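Collecting demos with handheld grippers — how much should I vary the table?

Posted by Theda Diekmann

Hi all! I'm new here and pretty new to this whole line of work, so go easy on me. I'm helping put together examples for a policy that's supposed to learn simple two-handed tabletop stuff (push this next to that, pick it up, put it down, nothing fancy). No robot in the loop while we record. People do the moves themselves with a gripper in each hand and a camera on the head, and the gripper poses come from the marker cubes.

I've got 65 takes of one task and I'm starting to wonder if they're any good. They all look the same to me! Same round table, same two boxes, boxes always starting in nearly the same spot. My gut says to move things around more, but the person who set up the project (we call it Nalleck, don't ask me why) wants the first batch to be tidy so we can see if training works at all.

We do this in a big open room and several people can be recording at once, so you get others walking through the background too. The view from one of the grippers gives you an idea of how close everyone stands.
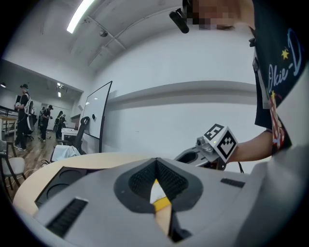 Gripper view across the table, second gripper on the right with its marker cube

So my questions, I guess, are these. Do I keep the layout fixed or start moving the boxes now? And should I worry about people and chairs in the background, or does the model just learn to ignore them? I'd love to hear from anybody who has done this with more than one person recording.

Ludger Seidel

Move the boxes. I did a batch like yours for a project called Drernent and kept everything neat for way too long. The policy went to the place where the box used to be and closed on air. We threw out most of it and I'm still a little sore about that.

What I do now is change the start position after every take, and turn one of the boxes by a random amount while I'm at it. Don't try to be clever about it. If you pick the spots yourself you'll pick the comfortable ones, right in front of your stomach. I keep 8 cards with little sketches on them and shuffle.

As for your tidy first batch, sure, keep a small one. I'd call 18 takes plenty for checking that the files load and the timing lines up. After that you're only feeding it the same thing over and over.

Oh, and look at the head view as well as the gripper views before you decide a take is good. You want both grippers and both objects showing at the moment things get close together, and the tags too. I pulled up one of mine to show what I mean.

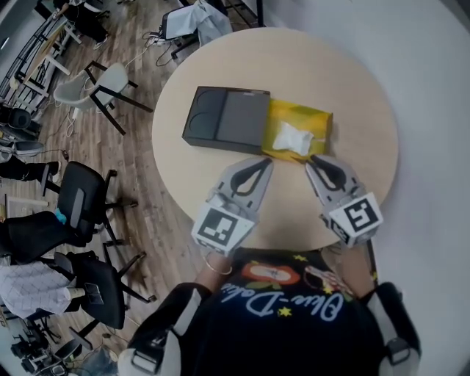
Harms, July 13, 2022

Both tips are right down by the boxes and you can still see a tag on each cube, one per hand. The gray box and the yellow tissue box are side by side, so you can tell what's next to what. If one wrist had rolled over far enough to hide its tag, I'd have flagged that take and done it again. Your tracking may coast through a short gap, but I don't like to count on it.

On the background, I quit worrying. There's a whole row of office chairs in that view and somebody sitting by them, and I left it in. I'd worry more if the same chair was in the same place in every single take you own — that's when it can turn into a landmark. Shove the chairs around when you take a break.

Ingeborg Harms

I agree with most of that but I'd slow down a bit. Change one thing at a time if you can stand it. Positions first, then rotation, then swap who is recording. We had 2 people on the same task and they moved so differently (one went straight in, one made a big loop every time) that I couldn't tell what the model was struggling with. Write down who did which take! We didn't, and I spent a miserable evening in November guessing from sleeves.

Also a tissue box changes shape on top whenever the tissue gets pulled or squashed. Good variety later, kind of annoying in a first batch.

Volker Janssen

just record more, sort it out after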